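3 min read

Teleoperation Cell – Pre-Session Inspection Checklist, with Comments
Site: Venura, cell 2
Inspector: Amirul Mangundap
Date: May 10, 2022

Scope: two-arm tabletop cell used to record demonstrations for table-clearing tasks. The operator moves the leader arms by hand and the follower arms copy the motion. Complete all items before servo power is applied.

1. Base plates seated, all fasteners tight – PASS
Comment: One fastener on the right follower took a quarter turn. Mark it and recheck at the next inspection.

2. Servo housings free of cracks and loose screws – PASS

3. Cable slack adequate at full reach – PASS WITH COMMENT
Comment: Slack is generous on both arms. Loops that hang over the front ledge can catch a sleeve when the operator leans in. Add a clip at each base. Do not shorten the cables; the wrist needs the full length when it rolls.

4. Exposed wiring at the bases – COMMENT
Comment: Acceptable for supervised use. Fit a cover before the cell is used for any cup that holds liquid. This was raised in February and is still open.

5. Grippers open and close without binding – PASS
Comment: Finger plates checked for burrs. Grip current limit left at 40 percent.
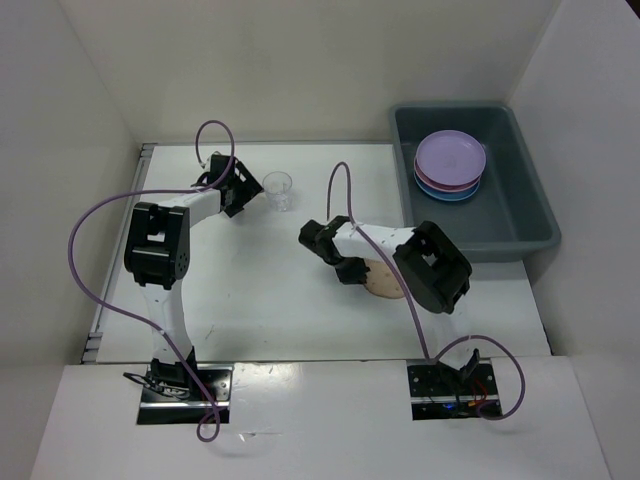 6. Objects within reach and suited to the task – PASS
Comment: Cups must be empty. Plates go in the tub as a stack, and the stack must stay below the rim of the tub if the arm is to pass over it. The tub should sit fully on the tabletop. Push it inboard before each take, as a follower arm can tip it when pressing down on the outer edge.

7. Leader and follower poses matched before engaging – FAIL, CORRECTED
Comment: The left pair was out by around 20 degrees at the elbow. The follower would have jumped on engage. Rehomed and repeated, no offset found. Operators trained on the Hikari cell should note that the software here does not block engagement on a mismatch.

8. Stop button within reach of the seated operator – PASS
Comment: Tested with both arms holding position. The arms go limp on a stop, so keep hands out from under the links.

9. Second person present while recording – NOT CHECKED
Comment: No recording during the inspection.

Open actions: items 3 and 4, assigned to Cornen. Item 1 to be rechecked.
Result: released for supervised recording.

This site uses cookies to remember your settings. Accept | Manage preferences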